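# Notes on demonstration practice at the Resari bench

This entry continues the account I began in March of our work on teaching by remote control. It is a personal record and does not speak for Idska, although Manaia Hoani and Keith Pearce have both read it and corrected two errors of mine.

The task set for this stage is a modest one. The operator guides the arm by means of a hand controller, takes hold of a cube, moves it to another part of the table and releases it. Each such movement is stored as one demonstration. Our plan calls for 2000 of them, and at the time of writing we hold 958 that have passed review.

Warrick Stubbs has asked that operators vary the layout of the cubes from one session to the next. I had at first preferred a fixed layout, on the grounds that it makes review quicker. I now accept his view. The first 260 demonstrations were made with the cubes in much the same positions, and the policy trained on them performed poorly whenever a cube was set a hand's width away from where it had been.

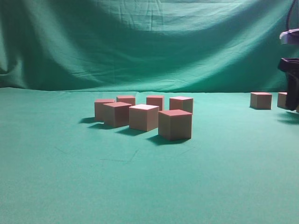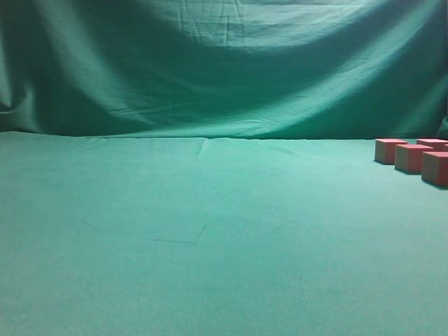

Cloth was chosen for the table and the backdrop after some debate. Noeline Grimshaw favoured a bare surface, which is easier to keep clean. Cloth gathers threads and creases, and it must be smoothed by hand before a session. Against this, it does not throw back glare from the lamp, and a plain colour makes the cubes simple to pick out during review. The matter is settled for the present.

A word on the operators themselves. Flynn Whitelaw, who joined us from the Belmonte site, moves the arm slowly and pauses before closing the gripper. My own demonstrations are faster and, I regret to say, less even. We have agreed that pauses longer than 2 seconds should be trimmed before training, and that hurried grasps should be marked for a second reading — a rule which has so far applied chiefly to me.

Cubes that stand close together remain the hardest case. The operator must bring the fingers down in a narrow gap without pushing the neighbouring cube, and the view offered by the screen gives a poor sense of depth. Keith has proposed a second screen with a view from the side. The request has been sent to Deva, who supply our displays, and I shall report on it when a reply is received.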